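From: Hadiza Ezeani
To: repair-list
Subject: Re: old desktops for Trelau
Date: 4th December

Ewan Tosh wrote:
> We have the room at Trelau until June. Does anyone know if the
> old office desktops are worth the work, or should we ask for
> laptops? Also, who keeps the list of spare parts?

Dear Ewan, dear all,

I think the desktops are worth it. Last winter Morag and I prepared 3 of them for the reading room in Kandale, and 2 are still used every day. The third one has a noisy fan, but it works.

My advice is to open each one before you promise it to a family. Please look at the memory and the clock battery first, and write down what you find. We did not do this at the beginning, and we lost a lot of time.

The parts list is with Ifeoma Danladi. I have an older copy -- it is not complete -- and I can send it tonight.

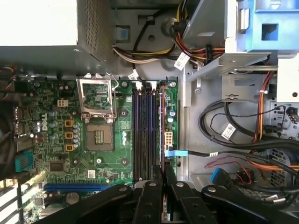 For the laptops, I would ask Ruaridh. He knows the people at Pringle, and they change their machines often. If they say yes, we will need more chargers than we have now.

With best regards,
Hadiza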